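Budget Phones After Two Years: notes for the talk
Till Lenz, Jakcombe meetup, February

Slide 1. Start with the question I get most: does a cheap phone last? I carried the Gevau as my main phone for two years. Bought it myself, paid full price.

Slide 2. Battery. Rated at 3,720 mAh when new. In the first months I went to bed with a third left. Now it needs a top-up before dinner. Show the two charge curves side by side and give people time to read them.

Slide 3. Software. Two big updates, then only security patches. The second update moved the quick settings and slowed the camera app. Ask who in the room still checks for updates by hand.

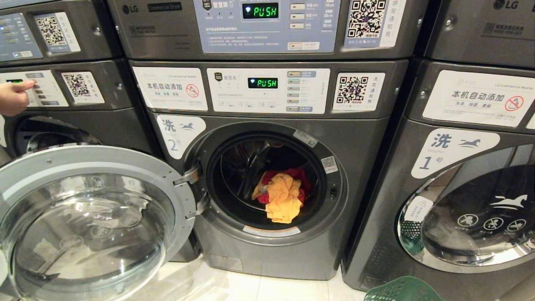

Slide 4. Storage. Mine filled up in the second year, mostly with chat videos. Explain how to clear the cache per app. Skip the cleaner apps, they show ads and do very little.

Slide 5. Screen and body. Fine scratches near the bottom edge, no cracks. The volume key has gone soft. The Rillen case yellowed but held up.

Slide 6. Repair. Gatchalian sells the battery and the charging port. I swapped the port at the kitchen table. Pass the old one around if there's time.

Slide 7. Would I buy it again? Yes, at 100 less than I paid. Mention that resale prices are poor. Then questions, and remember to repeat each one into the mic.

Recent talks
Picking a power bank
Moving your photos to a new phone
Do you need a screen protector?

This site uses cookies. By continuing you accept our cookie policy.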